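# FAQ: the Fivar skillet fault

Last updated 17 Jul 2026. Questions to Olaia Rivas or Shiuli Ranasinghe.

**What went wrong?**

In simulation, the two-arm kitchen policy closed its hands on the skillet and kept squeezing. The finger force limit was set, but the controller never read it after a reset. The first episode of every batch behaved. Later ones ran with no limit at all.

**How often?**

We reran 2,220 episodes and 932 went over the force limit. The original report called this "occasional contact noise." That wording has been withdrawn.

**Why did the success rate look so good?**

Because the score only checked whether the pan ended up near the tray. Crush the handle and slide it over, and you still passed. Anayeli Cuevas raised this in October and was told the metric was standard. Maybe it is. It still rewarded the fault.

**Which task does this cover?**

Only the pan-and-tray task, two handles, one arm per side. The bowl tasks load a different config and we have not checked them yet. Please don't quote them as clean.
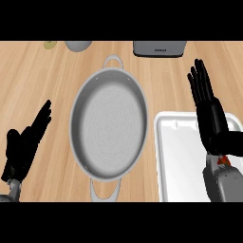
*Rukport Simulation Safety Group*

The skillet sits between the two hands with a loop handle at its far end and another at its near end, and the tray is over on the right. Neither hand is on the pan at this point. Any force reading before contact should be zero, so check that first when you go through your own logs.

**Is it fixed?**

There is a patch. Dalal Rawashdeh ran it for 25 batches without a limit violation, all on one machine, all with the same skillet model. I would call that encouraging and leave it there.

**Can I run the policy on hardware?**

No. The request from Stastovmont is on hold, and a good simulator score won't change that. We want four things first:

- the limit enforced in the hand firmware as well as the controller
- a forced-reset test
- a score that fails an episode on excess force
- sign-off from Zdeňka Danko

**Does the Mugo logger catch it?**

Only if you turn on per-finger force. The default saves an average across the hand, and a single overloaded finger disappears in it. Old logs recorded with the default can't settle the question either way.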